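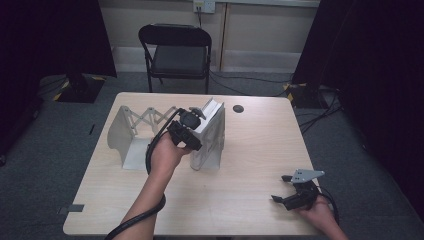
Canness wrote back that a machine which needs a person's two hands to show it every fold can't be said to do laundry yet, and that we should stop putting "chores" in the log title. Fair point on the first half. I'm keeping the title.

August, bench log, continued from the morning

Work at the table today: the white folding stand and the white cloth, both by hand-held gripper. Black cables on the grippers are still a nuisance at the wrist. Try routing them over the shoulder next time.

Stand. Open, close, set down. Rigid parts, and the linkage only goes one way, so I expect this to transfer before anything with cloth in it. Menzies keeps asking for a shop-floor task and this is the nearest we have. Total demos in the set as of lunch: 3693. Of those, 445 are the stand. Needs more with the start position changed, most of them begin from nearly the same spot.

Last policy run on the stand, from the old checkpoint: 8 good out of 16. Failures were mostly the second finger coming in high and pushing the top plate instead of taking hold. One full stop where it hovered and did nothing. Onberg would call that half a chore. I would call it not usable without someone standing next to it, and at that point the person may as well do it.

Cloth. Slower. A flap that turns under is hard to judge from the gripper view, and I had to lean in to check more than once. Fine lines in the fabric might give the model something to track, or might confuse it with edges. Don't know. Ask Stekow if their towels did any better.

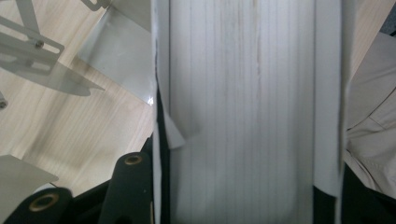 Gripper view, white cloth with folded flap, fingers at lower left.

Answer for Canness, short version: stiff things in a known place, sometimes. Cloth, no. Putting either one away in a cupboard, haven't tried.

To do
- relabel the stand demos by start position
- new checkpoint overnight, same 16 trials
- shorter cable or a clip
- decide whether cloth edge checks count as part of the demo or get trimmed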